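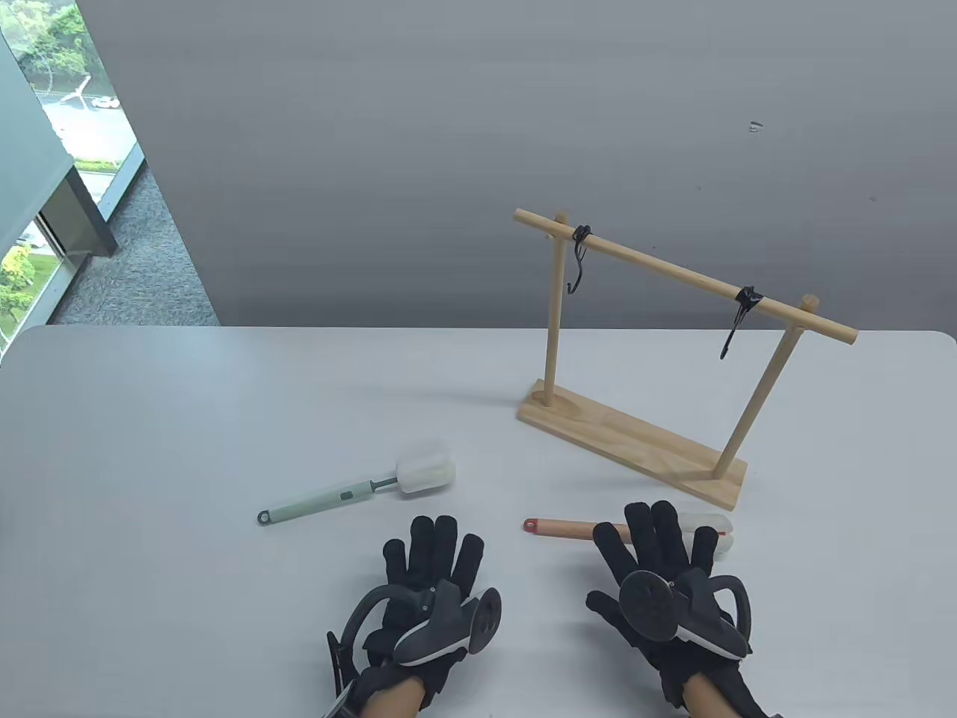

*White table with wooden rack, window to the left.*

# Community Fundraising, Session 3: Asking, Reminding, Thanking

Notes by Jeanine Groen, 19 November 2018

Welcome back, everyone, and thank you for the lively discussion last time (I went home with pages of your questions and have tried to work most of them in). We spent the first two sessions on choosing an event and putting together a budget. Now we come to the part that makes a lot of people's stomachs turn over a little: asking another person for money. I was dreadful at it when I started. I used to apologize before I had even said what the money was for, and I'm fairly sure I once talked a willing donor out of giving.

## 1. Before you ask

Most of the work of a good ask happens before you open your mouth. Sit down with a cup of coffee and write out, in one or two plain sentences, what the money will do. Leave the mission statement out of it. What you want is the thing you would say to a neighbor over the fence.

Our running case is the Nukari winter walk, which some of you will remember from the reading. Nukari runs a grief support line and a small drop-in service. Their first sponsor letter began with a long paragraph about the history of the organization, and the phone line didn't appear until the back of the page! The second version opened like this:

> "When someone calls us late at night, a trained listener picks up. Your sponsorship helps us keep that line staffed through the winter."

You can feel the difference. The history is still in there, by the way, because the founders would have been hurt to lose it, but it moved down to the bottom.

Please bring your own two sentences to the next session. Read them aloud to somebody in your family first. If they ask "but what is it for?" you have some more work to do, and that's perfectly all right.

## 2. Who to ask, and in what order

Make a list of everyone you could ask, and then sort it by how well they know you. Start with the people closest to you. They will forgive a clumsy first try, and their names on your sponsor page make it easier for the next person to join in. An empty page is a hard thing to be first on.

Nukari had 294 walkers registered, and 597 sponsors between them. When we go through that in class, I'd like you to think about how unevenly those sponsors were spread. A good many walkers never asked anyone at all. They signed up, paid the entry fee, came along on the day and had a lovely time, and I don't want us to be snooty about that, as entry fees count too. But a friendly message in the week after sign-up would have brought more of them in. It's worth asking yourselves who in your group would write that message, and when.

A word about businesses. Small local firms are asked for things constantly, and the owner is usually the person reading your letter at the end of a long day. Two of the walk's backers make a nice contrast:

- **Piątek**, a family bakery, was asked for money and said no, kindly. A different member of the team went back and asked for rolls for the finish line, and the answer was yes before she had finished the sentence.
- **Fenus**, an office supply firm, preferred to give cash and wanted the whole thing settled by email with a proper invoice. They did not want a visit, a phone call or a banner.

Ask what suits them. It sounds so simple written down, and I have forgotten it more often than I'd like to admit.

## 3. The ask itself

When you are face to face, or on the phone, try this order:

1. Say hello like a human being and ask how they are.
2. Say what you are doing, and for whom.
3. Name an amount, or name the item you need.
4. Stop talking.

Step 4 is the hard one. The silence feels enormous, and we all want to fill it with "but of course only if you can" and "no pressure at all." Give the other person a moment to think. We'll practice this in pairs, and there will be giggling, as there is every year.

On naming an amount: some of you told me this feels pushy. I understand that, but many donors are relieved to be given a number. They don't want to look stingy, they don't want to overdo it either, and without a hint from you they may put the form in a drawer to think about later. Offer a choice of amounts if one figure feels too blunt.

If the answer is no, say thank you and mean it. Write down that you asked, so that three different people from your group don't go and ask again the same week.

## 4. Keeping records

Which brings me, a bit early, to paperwork. Nukari used a program called Draltoter to keep track of sponsors, and you'll see screens from it in next month's material. You do not need to buy anything for this course. A spreadsheet or a ruled notebook will do, provided it has:

| Column | What goes in it |
|---|---|
| Name | Spelled the way they spell it (check!) |
| Contact | Phone, email or address, whichever they prefer |
| Pledged | What they said they would give |
| Received | What came in, with the date |
| Thanked | Who did it, and how |
| Notes | "Call after 6," "moving house," "sister of the tuba player" |

Keep it somewhere safe and let as few people as possible handle it. These are personal details and people have trusted you with them. If a donor asks to come off the list, take them off the same day.

Do fill in "Pledged" and "Received" separately. A promise is a lovely thing, but you can't pay the hall rental with it. Most late pledges are simply forgotten ones, and a short, cheerful reminder brings them in. Send one reminder, wait a while, send one more, and then let it go.

## 5. Saying thank you

Thank people quickly, by name, and for the particular thing they did. A handwritten card is wonderful if you have the hands for it. An email sent the next day beats a beautiful card that arrives in spring.

Then, some weeks later, write again and tell them what happened with the money, without asking for anything. I feel strongly about this one! So many donors only ever hear from us when we want something.

## For next time

- Your two sentences, read aloud at home first
- A list of people and firms you might ask, sorted as in part 2
- One thank-you note you have received and kept, if you have one. I'll bring mine.

Reading: the second half of the Nukari packet, from the sponsor letters to the end. Skip the appendix on raffle licenses for now, as the rules depend on where you live and we'll give that an evening of its own.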